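Zwischenbericht zum Vorhaben „Wertstofftrennung Kleinteile", Standort Nultport
Berichtszeitraum: erstes Projektjahr
Stand: 7. Apr. 2023

1. Stand der Arbeiten

Die Sammelstellen in Nultport und Eronberg sind in Betrieb. Erfasst werden Haushaltsgegenstände und Spielwaren aus Kunststoff, die nicht unter die Verpackungssammlung fallen. Bis zum Stichtag wurden 2560 kg angenommen, gewogen und nach Anlieferort verbucht. Der Jahresplanwert liegt bei 4000 kg. Die Rückstände gegenüber dem Plan entfallen vollständig auf Eronberg, wo die Genehmigung der Stellfläche später erteilt wurde als beantragt.

Die Sortieranalyse folgt dem mit dem Antrag eingereichten Prüfplan. Je Charge wird eine Stichprobe von 30 kg gezogen, von Hand vorsortiert und nach Polymerart bestimmt. Teile mit Metallanteil, Batterien oder Textilbesatz werden getrennt ausgewiesen.
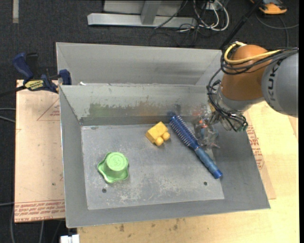 Die Störstoffquote ist weiterhin die maßgebliche Kostengröße des Vorhabens. Sie liegt in Nultport unter dem Ansatz, in Eronberg darüber. Ursache ist vor allem die Annahme von Verbundteilen, deren Zerlegung im Stundensatz nicht abgebildet ist. Die Stückgröße streut stark: Eine blaue Rundbürste und ein kleines gelbes Spielzeugteil, wie sie in der Metallwanne beieinanderliegen, werden im Prüfplan bislang derselben Größenklasse zugeordnet. Für das zweite Projektjahr wird daher eine Teilung der Klasse vorgeschlagen. Eine Änderung der Fördersumme ergibt sich daraus nicht.

2. Verwertung

Die Abnahme der Polypropylenfraktion durch Holovko ist vertraglich gesichert. Für Polystyrol liegt ein Angebot von Lendstead vor, das eine Mindestmenge von 400 kg je Abruf vorsieht. Diese Menge wird aus beiden Standorten zusammen voraussichtlich im August erreicht. Bis dahin wird die Fraktion in Nultport trocken zwischengelagert.

3. Mittelverwendung

Die Sachmittel wurden planmäßig abgerufen. Bei den Transportkosten besteht eine Überschreitung, die durch Minderausgaben bei der Miete gedeckt ist. Die Umwidmung wurde angezeigt; ein Bescheid steht noch aus.

4. Nächste Schritte

Anpassung des Prüfplans, Abschluss der Liefervereinbarung mit Lendstead, Überarbeitung der Annahmehinweise für Eronberg. Die Einzelnachweise zu den Wägungen liegen als Anlage 2 bei.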